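Flying foxes return to Urnis Creek

2022-06-23

Residents near Urnis Creek are asked to keep their distance from a colony of grey-headed flying foxes which has come back to the trees behind Derari Road.

The animals were first noticed by people walking on the creek path. Council wildlife officers visited the site at dusk and counted 31 adults leaving the trees to feed. The same trees were used by a smaller group in November, but those animals stayed only six days.

Flying foxes are a protected native species. They carry pollen and seeds over long distances, and many eucalypts depend on them. It is against the law to disturb a camp, also when it is close to houses.
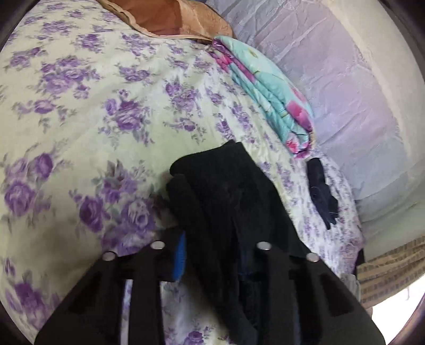 Floral bed cover with a tan and brown pillow.

Neighbours have mentioned the noise and the smell. Both are strongest in the early morning, when the animals come home and argue about their places on the branches. Council suggests to bring washing inside before dark, to park cars away from the trees and to cover swimming pools at night.

Fruit trees should be protected only with fine mesh netting. If you can push a finger through the net, the holes are too big and an animal can be caught in it. Two flying foxes were cut free from old netting in Boiko last summer, and one of them did not survive. 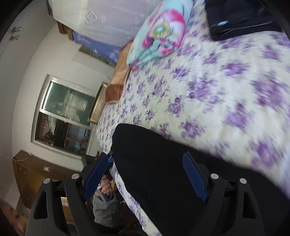
Photo: Jidudine Community News

Please do not touch a flying fox, even a young one on the ground. A small number of them carry lyssavirus, which can pass to people by a bite or scratch. Anyone who is bitten or scratched should wash the wound with soap and water for 15 minutes and see a doctor the same day. Injured animals should be reported to a licensed wildlife carer — only vaccinated people may handle them.

The lower part of the creek path will be closed between the footbridge and the Derari Road car park for two weeks. Dogs must be on a lead on the rest of the path. The playground stays open.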